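Weidemann 4 planner, a month in
19th December
By Verna Ambrose

Short version: good planner, annoying installer, buy the yearly license if your work is mostly doors, levers and drawers. Skip it if you only do pick and place. Longer version below, typed between runs so forgive the mess.

Background. We do simulated manipulation at Ornden, small team, mostly kitchen and cabinet stuff. Before this we ran Dendwood, which is free and fine until the gripper gets close to anything. Then it plans a lovely arc straight through a handle. Weidemann 4 is meant to fix that with contact-aware planning. Mostly does.

Install took me most of a day. The package wants its own Python, wants its own mesh converter, and if you already have a mesh converter it silently picks the wrong one. No warning. You find out when every collision shape is a box. Docs mention it on the very last page, teh one headed Other.

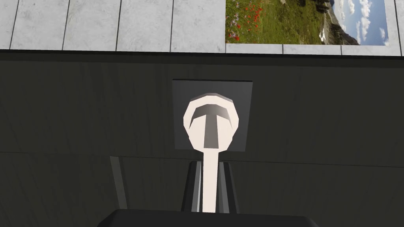 4 min read

Lever tasks are where I spent my time. White lever on a square gray plate, dark wood-grain panel behind, gripper coming in low. Old planner hated this kind of thing. The stem sits down in a bracket with walls on both sides, so a sloppy collision model either blocks the approach completely or lets the fingers clip through.

Ran 1,096 episodes on lever and drawer setups. 800 finished with no tuning at all, stock settings. Of the failures, 213 were the planner timing out, not bad plans, and raising the time limit got most of those back. Rest were my own bad grasp poses. Dendwood never got past half on the same set.

Things I like. Replanning is quick, feels instant on my desktop. The contact viewer is great, colors each touching surface and lets you scrub back through the plan. Config is one file. One! You can diff it.

Things I don't. Orientation constraints are in a different frame than position constraints, who does that. Error messages are numbers. Logging fills a disk overnight unless you turn it down, and the setting for that is spelled two diferent ways depending on version. Support answered me in two days, politely, with a link to the page I'd already read.

Perception side is an add-on from Verusora and I'd leave it for now. Pose estimates jump on plain pale parts and it has not had a real update since May. We feed it ground truth poses from the sim and get on with things.

Haven't tried it on hardware yet so take all this as sim only. Four stars. Would be higher with a sane installer.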